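Path Surfaces and Drainage: handout for session four
Grounds Maintenance, Skoltavthorpe
Notes by Wilma Drummond

Bring last session's sketch of the Nondmont path. If yours went through the wash, share with Flora Rennie, who drew hers twice.

1. What we mean by a wet path

Rain on asphalt has three places to go: off the side, down a drain, or nowhere. Small paths in parks and grounds rarely have drains, so the side is doing all the work. A new path is laid with a slight fall across its width (crossfall) and the water wanders off into the grass. An old path has settled, been patched, and had its edges built up by years of leaves, and the water has lost interest in leaving.

Gloss tells you the surface is wet. It does not tell you how deep the water is. Students see a bright strip and write "ponding" in the margin. Bright strips are very often just the sky, and they move along when you do. Puddles stay put. Before you write anything down, walk ten paces and look again. 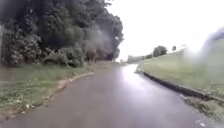 2. The edge

Most of the marks in the April assignment were lost on the edge, so read this bit.

Soil creeps on to asphalt. Leaves fall on the soil, rot, and become more soil. Grass moves in, pleased with the arrangement, and after a few years you have a low bank that holds water on the path. We call this the lip. Matvii Romaniuk called it "the garden" in his survey and I have let it stand.

When you record an edge, note:

what it is made of (bare soil, leaf litter, turf, crumbled asphalt)
whether it sits above or below the path
what is growing behind it, and whether that drops leaves
whether anybody has mown up to it

A path with trees on one side and lawn on the other should be treated as two edges with two separate entries. The mown side gets looked after by accident. The tree side gets looked after when someone slips.

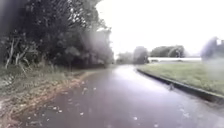 Leaf litter and damp soil along the tree side; mown lawn to the right.

3. Leaves on the surface

A few loose leaves are not a fault. Tianyou Ye asked last time how many leaves make a problem, and I still have no number for him. Look for matting – leaves pressed flat and overlapping, with no asphalt showing between. Matting on a bend goes to the top of the list, as people on bicycles lean there.

4. Clearing the lip

Spade, stiff broom, barrow. Cut back to the true edge of the asphalt, which you find by prodding. Take the spoil away. Do not heap it on the verge, from where it will return by the next session. The Tosh edging tool is in the store, and Effie Gunn has the key.

For next time

Survey one edge of the Erkton path after rain. 500 words and a sketch. Hand in by 10/5/23. "It was wet" is worth one mark.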